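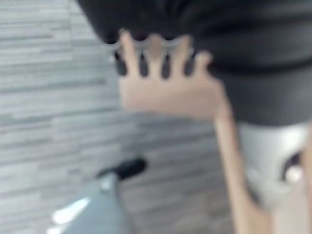 I'd been meaning to go to one of the Borkis open days for ages, and every time they had one I was either working or had forgotten to put my name down. This time I remembered! So on 02/10/2018 I took the number 39 bus out to Murkasik with Cheuk-hei, a flask of tea and a tape measure, and had a proper nose round a place that sells second-hand office furniture for a living.

I know how that sounds. But I've been trying to sort out our back room since July, and I've got to the stage where I look at other people's cupboards on trains, in the dentist's, anywhere. If you're in the same boat you'll understand. If you're not, there's a bit about cake further down.

**Getting there**

The bus stops right opposite the gate, although you can't see the entrance from the road because of the hedge, and we walked the wrong way for a good five minutes before a man in a van told us to turn round. Parking looked fine for those who'd driven. Go round the side, past the loading bay, and through the glass door with the Borkis sticker on it. We signed in, got a name badge each (mine fell off in the first corridor and I never saw it again) and were put in a group with four others.

Our guide was Boris Hubáček, who runs the sorting side. He'd lost his voice a bit from doing the morning tour and had to stop for sips of water, but he was lovely and didn't mind being interrupted, which was just as well with our lot.

**The warehouse**

First stop was the big shed where everything comes in. When an office moves or closes, Borkis clears it, and whatever can be sold again gets checked over, cleaned and given a ticket. That week they'd had a clearance from a firm on two floors, so there were 100 desks stacked on their sides with the legs off, and the legs were in cages along the wall. I asked how they know which legs go with which desk. Chalk marks, said Boris. Cheuk-hei was very pleased with this and has been chalking things at home.

Chairs get their own corner. You could try any of them and we did, for far too long, and I've come away wanting one with a high back that I have absolutely nowhere to put. There was a lady in our group who was buying for a village hall and she sat in every single one with her eyes shut. Very thorough.

I'd expected it to be dusty in there and it was a bit, so don't wear your good coat.

**The cupboards (what I came for)**

Next door they've set up a few rooms like ordinary offices, with carpet down and things on the desks, so you can see the furniture where it might end up and have a go with it. This was my favourite part. In the shed a cupboard is just a box in a row of boxes, but put it on a bit of carpet with something inside and I can suddenly picture it at home.

We were allowed to open everything. Boris more or less insisted on it – his view is that people buy a cupboard by the outside and then live with the inside. He had us swing the doors right back and look at how far they went, then look at the hinges and see whether the screws were all there. I've owned cupboards for thirty years and never once looked at a hinge on purpose.

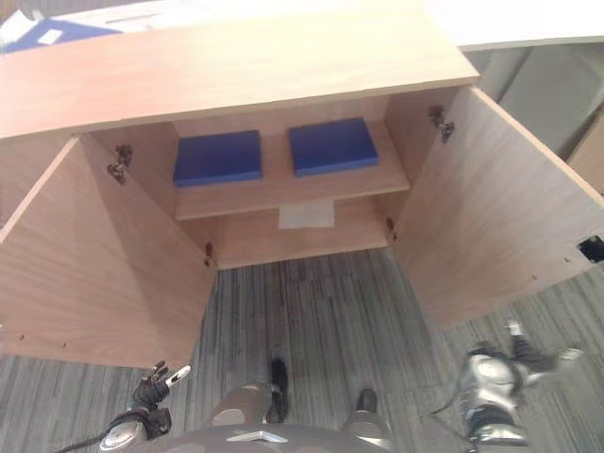 *The low cupboard with its doors right open and the two blue boxes on the shelf.*

I liked this one best of the lot. Pale wood, with a nice thick top, and two doors that open out properly wide so you can get at both sides without shuffling about. Just the one shelf. I'd have said I needed more shelves than that, but I stood over it for a while thinking about what I'd put in it, and my tall things (the sewing machine, the paint tins, that awful vase) would all be happier without a second shelf in the way.

The hinges at the top are chunky dark metal ones with the screws showing, so you could get a screwdriver to them if a door ever dropped. There's also a little black cut-out in the right-hand door, near the edge. I forgot to ask what it was for and have been annoyed with myself ever since. If anybody knows, leave a comment, please.

And the blue boxes! I'm a sucker for a matching box. They're a really strong blue with flat lids, and there was a gap between them that made my fingers itch to shove a third one in. Cheuk-hei said leave the gap, you need somewhere to put the thing you've just taken out. Annoyingly sensible. I've tried it in our kitchen since and it does work, up to a point, the point being when my husband finds the gap.

There was a small bit of white paper on the back panel too, under the shelf. It gave me the idea of sticking a list inside our own cupboard of what's supposed to live in it. On the outside of the door I'd hate it, but inside you'd only see it when you wanted it.

The grey stripy carpet had its admirers as well, by the way. The village hall lady wanted to know if it was for sale. Boris said he'd have to ask.

**A chat about how to fill a cupboard**

While the others were measuring desks I got talking to Fulgencio Quintero, who sets up the rooms. He used to do shop displays and you can tell, he can't walk past a shelf without nudging something. I asked him for tips and wrote down what I could on the back of the leaflet:

- Measure the inside. The outside tells you if it'll go through the door and that's all.
- Buy the boxes after the cupboard. I've done this the wrong way round twice.
- Lids flat enough to stack on, even if you don't plan to stack.
- Heavy things at the bottom, obviously, but he said he's seen paper on the top shelf in nearly every office they clear.
- Open both doors before you decide where it's going, and leave room for yourself as well as the doors.

That last one was news to me. We've got a cabinet in the hall at home that only opens on one side because of the radiator, and I now see that was a decision somebody made, and that it was me.

He also said to keep folders somewhere you can grab them and not in the cupboard at all, if they're the ones you use every day. I'm still thinking about that. My folders are a whole other post.

**Tea, cake and the Beltrán table**

Tea was in the canteen and included. The cake was a plain sponge with apricot jam, cut big, and there was a second plate of something with seeds that went very quickly before I got there. Eustaquio Tapia, who does the repairs, had brought in a table to show us, an old Beltrán one with a split in the top that he'd been working on. He let us run our hands over the mend to see if we could feel it. I could, just. Cheuk-hei couldn't. Neither could the village hall lady, who by then had bought eleven chairs.

Eustaquio told us a long story about getting a conference table down a spiral staircase that I won't attempt to repeat, but do ask him if you go.

**Prices and what I bought**

Prices are on the tickets and there's no haggling, which suited me. The cheapest two-door cupboards of the sort I was after started at 48 pounds, and they went up steeply for anything that locked. There was a big run of meeting-room furniture at 400 the set that I thought looked good value if you happen to have a meeting room. Delivery is extra and depends on stairs.

I didn't buy a cupboard! I know. I'd measured our back room but not the bit behind the door, and after everything Fulgencio had said I couldn't face asking them to hold one on a guess. I did get two Brellska desk trays and a pot of furniture wax, and Cheuk-hei bought a coat stand and had to stand up with it on the bus all the way home.

**Would I go again?**

Yes, and I'm going to, once I've been round with the tape measure again. A few things for anyone thinking of it:

The tour took nearly two hours with the tea. It's all on one level apart from one step into the canteen. The loos are back by the entrance, so go before you start. You do need to book, and our group had two no-shows, so if it says full it might be worth ringing on the day. Take cash for small bits, as the card machine was having a sulk.

I'll put up pictures of our back room when there's a cupboard in it. At the moment there's a rectangle of masking tape on the floor where it's going to be, with the doors marked on as well, and the cat has been sitting in it since Wednesday.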